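Folding notes for the linen room, Clellport. Written up by Ignacio Halvorsen, January 2019. Covers jeans and short-sleeved T-shirts only. Sheets, towels and anything with a hood are in the Plurkby notes.

# Folding jeans and T-shirts on a covered surface

The method gives a flat packet that stacks without leaning and will also stand on its edge in a drawer. It suits cotton jerseys and ordinary denim. Thin viscose tops can be folded the same way but will not hold the shape, and are better rolled.

## What you need

- A flat surface at waist height, at least 82 cm deep
- A plain cotton sheet, large enough to hang over all four sides
- A strip of stiff card, 3 cm wide, for checking the shirt folds
- Somewhere to put finished items, within reach of the folding surface

A bare table top is too slippery for jersey. The shirt slides when the second side is brought over and the first side opens again. A cotton sheet holds it well enough. A bed or firm mattress will do in place of a table, provided it does not sag towards the middle. Pull the sheet tight before starting and again after every few items.

Choose a sheet in one pale or muted colour. Patterns make it hard to see whether a hem is square, and dark sheets hide navy and black clothes altogether. Wash a new sheet twice before using it, as the finish sheds on to denim.

## Before folding

Everything should be fully dry, including the waistbands and pocket bags of jeans. These are the last parts to dry, and a waistband that feels cool to the hand needs more time. Damp denim folded in December and put away will smell of it by the end of January.

Empty the pockets. Close zips and fasten the top button. Turn everything the right way out. Sort into jeans and shirts and finish one pile before starting the other - the two folds use different widths, and switching between them produces uneven stacks.

## Jeans

1. Hold the jeans by the waistband and shake once, downwards. Lay them on the sheet with the front facing up.
2. Fold one leg over on to the other so that the back pockets are on the outside. Line up the outer seams first, then the hems. If the two will not agree, follow the seams.
3. The crotch seam now sticks out as a small triangle. Tuck it in so that the edge is straight from waistband to hem.
4. Flatten with the forearm, working from the waistband down. Do not drag the cloth.
5. Bring the hems up to just below the waistband. Leave a gap of two fingers.
6. Fold in half again for a shelf, or in thirds for a drawer.

Put the folded pair at the side of the surface, well clear of the area where the next item will be laid.
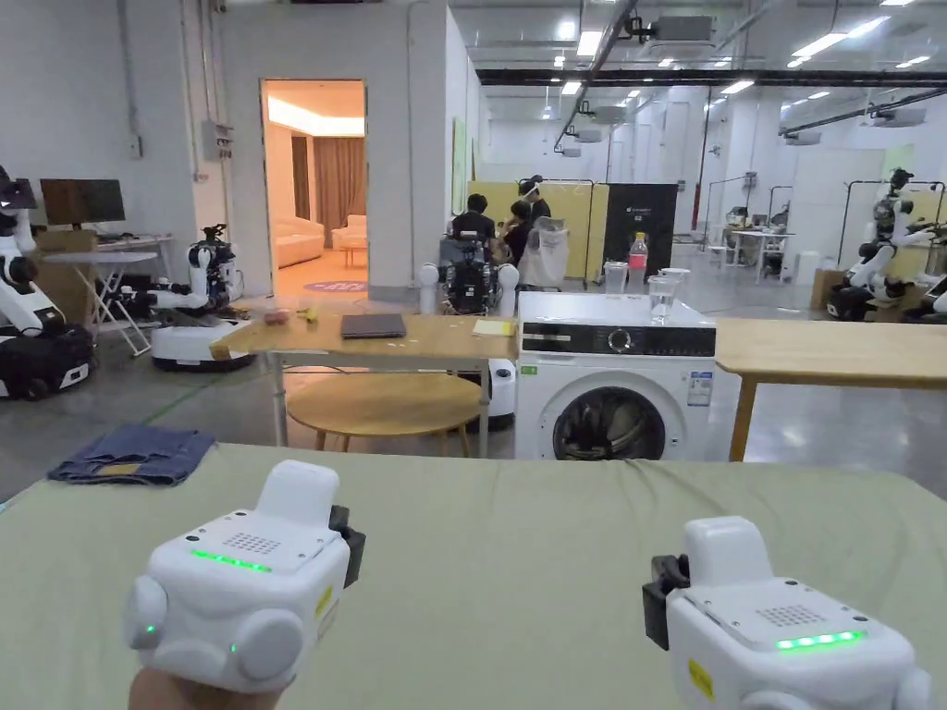 For shelves, the folded edge faces outwards and the waistband goes to the back. For drawers, stand the packet up with the last fold at the top. A packet that falls open has usually been folded with too small a gap at step 5, which leaves the hems riding over the waistband and makes one end thicker than the other.

Heavy denim can be stacked six high. Stretch denim is more slippery and should be kept to four.

### Widths

The shelves here are the Schumacher type, 40 cm deep, and take jeans folded in half twice with room to spare. The Prilow drawers are shallower. Measure the inside height of the drawer before choosing between halves and thirds, and make the packet slightly lower than the drawer front so that it does not catch.

## T-shirts

The shirt fold depends almost entirely on how well the shirt is laid out. Time spent on the first two steps is recovered later.

1. Lay the shirt flat with the collar away from you. Face down gives a packet with the front showing, which is the usual choice for printed shirts. Plain shirts can be done either way.
2. Smooth from the centre outwards with flat hands. Pull the hem gently at both side seams until it is straight. Check that the sleeves are not twisted at the armhole.
3. Fold one side in towards the middle, with the fold line running from halfway along the shoulder down to the hem. Keep the line parallel to the side seam.
4. Turn the sleeve back on itself so that it lies inside the new edge. On a short sleeve one turn is enough.
5. Repeat on the other side. The two edges should leave an even strip between them. Lay the card in the strip and correct whichever side is wider.
6. Bring the hem up to just below the collar, then fold in half, or in thirds for drawers.

Some people turn both sleeves in first and fold the sides afterwards. The result is a little bulkier at the shoulder but the sleeves stay put, and it is the better order for loose or heavy shirts. Use one order for the whole pile.

If the collar buckles at step 6, the hem has been brought up too far. Open the last fold, move the hem down by a thumb's width and fold again. Do not press the collar flat with the hand, as the rib will crease and keep the crease.

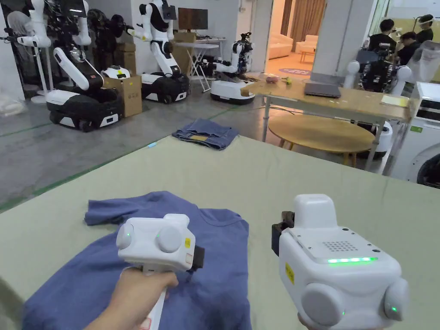 ## Common faults

- **Packet wider at one end.** The side folds were not parallel. Open it fully and start from step 3; correcting one side alone makes it worse.
- **Sleeve showing at the edge.** It was turned back too little. Tuck it by hand before the final fold.
- **Diagonal creases across the front.** The shirt was twisted when laid down. This is common with cheap jersey that was cut off the grain - line up the collar and hem and ignore the side seams.
- **Jeans with a bulge in the middle.** A pocket bag has bunched up. Reach inside, pull it flat and refold.

## Storage

Fill a drawer from front to back and leave a hand's width free. A full drawer of shirts standing on edge holds over 58 if they are thin, but at that point they cannot be taken out without disturbing their neighbours.

Newly washed items go to the back of the row or the bottom of the stack. Refold anything left in place for a whole season, moving the fold lines slightly, particularly on dark denim, where the dye wears along the crease. Black jeans show this soonest and should be hung if there is rail space.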